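Brellow Faux Stem Set – Peony and Grass

Home / Table & Shelf / Artificial Stems / Brellow

A set of 21 artificial stems from Brellow, sold loose so you can arrange them yourself. The set has pink peonies, pale green grass spikes and leafy filler. The vase is sold separately.

In stock at the Berkport store and online. Orders placed before 2 p.m. leave the warehouse the same day.

What's in the box

Peony stems, soft pink, ruffled petals
Grass spikes, sage green
Leaf sprays, light green
Small filler sprigs
One roll of green floral tape

Choosing a vase

The stems are cut long. Most people will want to shorten a few of them, and a vase 13 inches tall will hold the full set without trimming. Clear glass works, but the stem ends will show through it, so tape the bundle first or add pebbles. A narrow neck keeps the heads close together. With a wide neck the stems lean outward and you will need more filler. 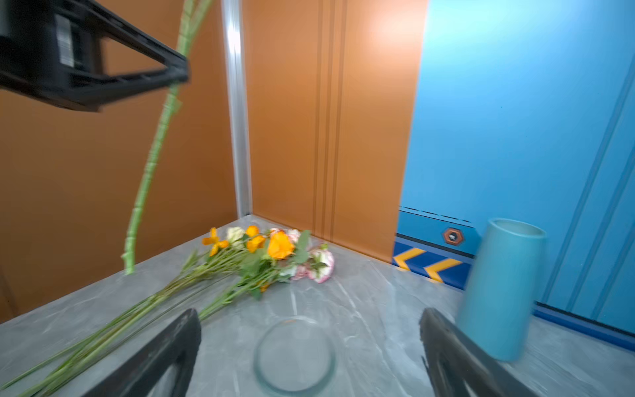
Shaping and trimming

Stems ship flat. Bend each one a little at a time, starting near the base. There is wire inside, so use side cutters – kitchen scissors will be ruined. Fold the cut end over with pliers if it is going into a glass vase, as bare wire can scratch.

Start with the grass and hold it as a bundle in one hand. Add the leaf sprays on one side and set the peonies lower, near the rim.
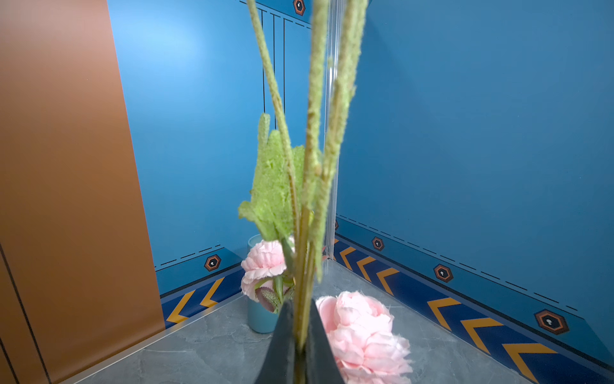 Petals that were flattened in shipping will open up with a hair dryer on the cool setting. Do not use steam. Dust with a soft brush every month or so, and keep the stems out of direct sun. The pink fades before the green does.

Customer reviews

Philomena Adjei
Good color, not too bright. I split the set between two vases and had some left over. The tape is weak, I used my own.

Seidu Amoah
Bought for the front desk at our office. Grass sheds a bit in the first week, then stops. One peony came off its stem and Brellow sent another.

Shipping and returns

Unopened boxes can be returned to the store or by mail. Trimmed stems cannot be returned. For orders of 500 stems or more, write to Matilde Amaral at the trade desk for a quote.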